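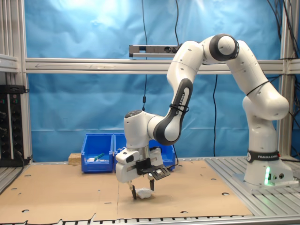
"A piano wants to be in a room where people live": an afternoon with Borard's tuner

Home & Town | Conversations

Monday, June 15, 2026
By the Livico features desk

214 shares | 17 comments

The piano tuner of Borard asked me to leave her name out of this, which seemed odd to me at first, given that everyone in town with a piano already has her number stuck to the refrigerator. "They know who I am," she said, putting the kettle on for the second time in half an hour. "And the ones who don't will only call me about selling their grandmother's upright, and I can't sell anybody's grandmother's upright. I've got two in the garage as it is."

Borard has 3,300 people, one grocery store, a bakery that closes when the bread is gone, and more pianos than you would think. She looks after most of them, along with the ones in the farmhouses out toward Gandurer, where the road turns to gravel and the dogs all seem to know her car. She has been at it for most of her adult life. Before that she was going to be a dental hygienist, and she says the two jobs have a good deal in common.

"You're leaning into a dark space with a small tool and a light, and the owner is standing behind you feeling guilty," she said. "They always start with an apology. 'I know it's been a long time.' I had a man tell me last fall that it had been maybe two years, and I found the card from the last tuner tucked inside the lid, and that tuner retired when I was in high school. But I didn't say so. You don't scold people. They called you, that's the main thing."

We were sitting in her kitchen, at a table covered with felt scraps, a jar of bridge pins and a plate of lemon bars that she kept turning so the bigger ones faced me. Her own piano is in the next room, a brown console with a ring on the lid where somebody once set down a hot mug. She hasn't had it refinished. Her daughter learned on it, and then a neighbor's boy, and for a while it was mostly used as a place to put the mail.

I asked how she learned, and the answer took us through most of a pot of tea. There was an older tuner two towns over who needed somebody to drive him after his eyes got bad, and she needed the money. For the first winter she did nothing but drive and carry the bag. Then he began asking her what she heard.

"He'd play two strings together and say, 'Well?' and I'd say they sounded fine. And he'd wait. He was a terrible one for waiting. Then after a bit I'd hear this kind of wobble in it, like a slow wah-wah-wah, and I'd say so, and he would just nod and go on to the next one. It was months before he let me put the lever on a pin. I went home that night and my arm was shaking, I'd been holding it so tight."

The wobble is called a beat, and she still works by it. She owns a tuning app, which her daughter put on her phone, and she'll use it in a noisy room or when a school janitor is running the floor polisher. Otherwise she sets one note from a fork and goes on from there by ear. She doesn't make a big point of this. Other people do lovely work with the app, she said, and they're probably home for dinner sooner.

What does trouble her is where people put their instruments. She got quite warm on the subject, and I'll pass along what I can, because I went straight home and moved mine.

"Everybody wants it under the window, because it looks nice there, and I understand that. But the sun comes in and heats up one end of it, and then at night it's cold glass. Or they put it over a heating vent. I had a family on the Tuncer road with a really sweet old piano right on top of the vent, and the poor thing was as dry as a cracker. You could hear it – the soundboard had a buzz in it every time you played a G. An inside wall is best. A piano wants to be in a room where people live, because people keep a room about right for themselves, and that's about right for a piano too."

She would also like everyone to stop putting plants on them. And picture frames, if the frames rattle. She once spent the better part of a morning hunting a rattle in the bass, had the bottom board off and was lying on the rug with a flashlight, and it was a framed photo of a spaniel on the shelf across the room. The owner gave her a jar of pickled beets for her trouble.

Payment of that sort comes up often. Her regular charge wouldn't surprise anyone, but there are customers who have paid in eggs, and one who plowed her driveway for five winters running. The Gandurer church gave her $350 in an envelope of small bills when she finished putting new hammers in its old grand, every bit of it from a pie supper. She hadn't asked for that much. She tried to hand some of it back and was told, rather firmly, to sit down and have some pie.

That church job is the one she talks about with the most pleasure. The piano had been left in an unheated annex, and the middle five notes hardly spoke at all. She did the work through the slow part of summer with the doors open, and people who were walking by would come in and sit in the pews for a while without saying anything. By September it was ready for the harvest service.

"I sat in the very back. I always do, I can't stand to be close, I just listen for everything that's wrong. And there was one note in the tenor, I knew exactly which one, that had crept a little. Nobody else in that room cared. They were singing so loud you could hardly hear the piano! So I made up my mind to quit listening to the note, and I got through two whole verses."

She went back the next morning and fixed it, of course.

It was getting on toward suppertime by then and I had used up nearly all of my questions, but I did want to know whether there would be somebody after her. She thought about it while she wrapped the last of the lemon bars in foil for me. There's a teenager who has started coming along on Saturdays, she said. Good ears, doesn't chatter, a little rough closing the lids. So far the job is carrying the bag.

"I asked for a 'well?' last week," she said. "Two strings. And I got told they sounded fine."

So what did she do?

"Oh, I waited," she said, and went to find me a bag for the foil.

Filed under: Home & Town, Music, Borard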